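Is box folding a realistic task for a club project?

Our robotics club at Desendale picked "fold and close a small cardboard box" for the fall showcase in October. Two of us do the job by hand while the rest write down each move.

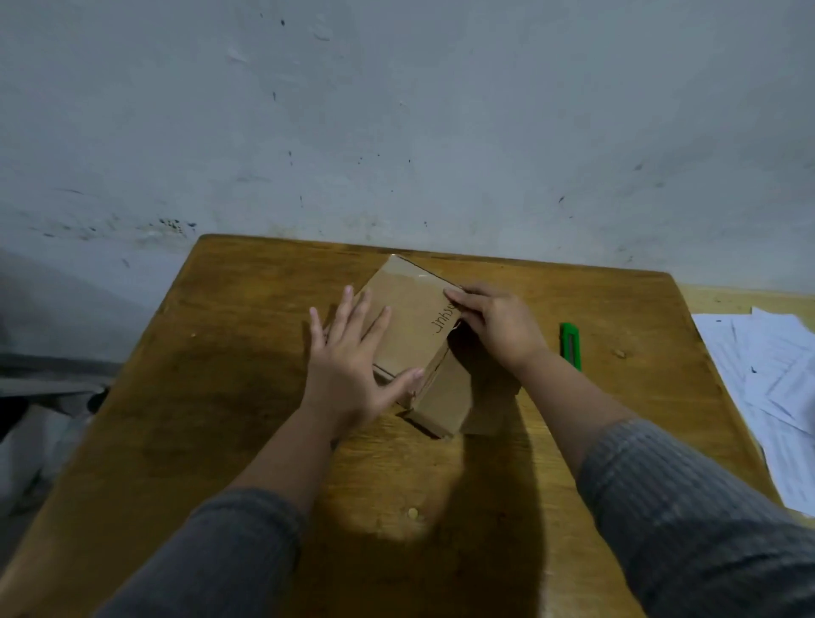 The plan is to turn those notes into steps for a two-arm robot. We have 123 written moves so far and I doubt half of them are any use. One hand always seems to be bracing while the other does something the notes call "adjust." Has any club gotten this to work, or are we kidding ourselves?
Posted by Plollunska, Wednesday, July 24, 2019

Kleinschmidt
Depends what you mean by work. Our team tried it with stiff new boxes and got a decent run when the box started in the same spot every time. Move it an inch and the arm pushed the flap the wrong way. I'd throw out "adjust" completely – make whoever writes it say which hand, which edge and which direction. And tape the box down for your first tests. Purists will call that cheating, but you'll find out whether the flap part works at all.
Worn cardboard is a lot worse than new, by the way. It bends where it wants to.

deskfan611
just buy a kit, they come with demos

Livero
A kit demo won't fold your box. I'm not convinced written moves will either, since people leave out how hard they press. Pick one flap and get that closed before you promise anybody a whole box. What grippers do you have?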